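Lukstead Robot Learning Group
Minutes of the September planning meeting
Started 2:00 p.m. in the bench room. Minutes of the last meeting were accepted with one spelling fix.

1. Where we are with cup stacking

The Lukstead bench is now at 800 accepted episodes for the paper cup task, and everyone was really pleased with that! The pace picked up a lot once operators stopped trying to be fast. Slow, steady runs get through review far more often, and they're nicer to watch too.

The three-cup pyramid stays as the main task: two cups upside down for the base, the third on top. We talked for a while about whether the right arm should do more of the work. At the moment many operators lean on the left arm for the top cup and park the right one. The group wants a better mix, so the task sheet will ask for both arms to take part, with the operator free to choose which one places last.

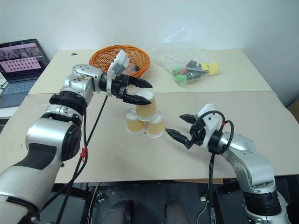 There was also a good discussion about mistakes. Up to now a run with a nudged cup was thrown out. The Brovdale bench has been keeping those runs whenever the operator recovers and finishes the stack, and their last trained policy was much better at correcting itself (the clip got a cheer). Agreed that we do the same. Recovered runs get the tag "recovery" and count toward the total. Runs that end with a cup on the floor still go in the reject folder.

2. Labels and review

Flikura, our review tool, now opens all camera views side by side. Reviewers love it. Two requests: a key for jumping to the first gripper close, and a warning when the task sentence is left blank. Around 200 older episodes have no sentence at all. These will be filled in before the next training run.

3. Variety

Start positions are still too similar. Operators will move the cups to a new spot after each accepted run, including close to the seam and out toward the sides. Background items can stay on the rear board and should be shuffled between sessions.

4. Next task

Trịnh set, block sorting: strong support for starting this as soon as the cup task closes. Target is 500 episodes for the first round.

Actions
- Lukstead bench: update the task sheet, add the recovery tag
- Brovdale bench: share their notes on recovered runs
- Review team: fill in missing task sentences, send both requests to the Flikura developers

Meeting closed at 3:10 p.m.

Recent items
Minutes, August meeting
Cup stacking task sheet
Flikura reviewer guide
Brovdale bench: first training results
Operator sign-up, Trịnh set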